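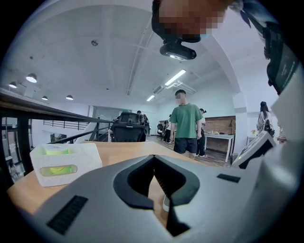 Gripper at table height, seen from the tool. Wooden tabletop, mesh chair and open floor beyond.

Equipment > Planning > Hand-Held Capture > Gallery

Hand-Held Gripper Kits: Planning Gallery, Clillmont

These notes go with the purchase request for the Pinheiro data collection project. They cover the hand-held gripper kit, the body-worn recorder and the table space each operator takes up. Prepared by Oskari Kallio for the August budget round. Arm-mounted hardware is budgeted separately and is not covered.

The request is for 9 kits at $1886 each. A kit is one left gripper, one right gripper, two marker panels, one chest recorder with harness, cables and a transport case. The grippers are quoted by Kitus. The recorder and harness are quoted by Tirkau and ship assembled. Spare finger pads are a separate line and should be ordered with the kits, as Kitus charges freight per shipment.

Floor space. Plan one table per operator, with clearance on the long side for a chair to be pulled out of the way. The wide lens on the gripper takes in a lot of the room, including ceiling lights and anyone standing past the table. Sites that need a plain background should budget for screens. Pinheiro does not, and face blurring is already in the processing estimate.

Lighting. No new fixtures are requested. A bright lamp inside the gripper view costs some exposure range on the tabletop. This can be handled in the camera settings, and operators should check it at the start of each shift.

Table items. Small household goods, containers and paper rolls come out of the consumables line. Keep this line flexible. Items get crushed or worn and have to be replaced with something of similar size, and purchasing does not need to see each one.
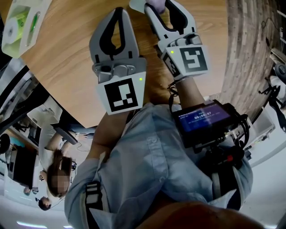 Two-handed work from the operator's side. Marker panels face up, a green LED lit on each; chest recorder reading 00:00:07.

Marker panels. Each gripper carries its own pattern and the two are not interchangeable. Order replacements by side. A scratched panel should be swapped out, and a set of spares for every kit is included in the quote. Do not reprint panels in the office; the flatness tolerance will not hold.

Recorder. Tirkau supplies a unit with a small screen, which lets the operator confirm the timer is running without walking to a desk. The harness is adjustable but comes in one size. Two operators at Clillmont asked for a shorter strap, and Tirkau will supply it at no charge if it is noted on the order. Cable wear at the connectors is the most likely failure. Budget one full cable set per kit per year.

Wrist strap. Include one for each gripper. It is listed as optional on the Kitus sheet and is easy to miss.

Service interval. Kitus asks for an inspection of the finger joints every 100 hours of use and a rebuild at 1000. The inspection can be done on site with hand tools. The rebuild is a return-to-vendor job, so one of the 9 kits should be treated as rotation stock and left out of the shift plan.

Storage and charging. One lockable cabinet, already on hand. Chargers need their own outlet strip, separate from the desk computers.

Open items:
- Lead time from Kitus, to be confirmed in writing
- Harness strap length for the Clillmont order
- Whether the transport cases can be dropped from kits that stay on one site

Changes to kit counts go to Oskari Kallio by noon Tuesday.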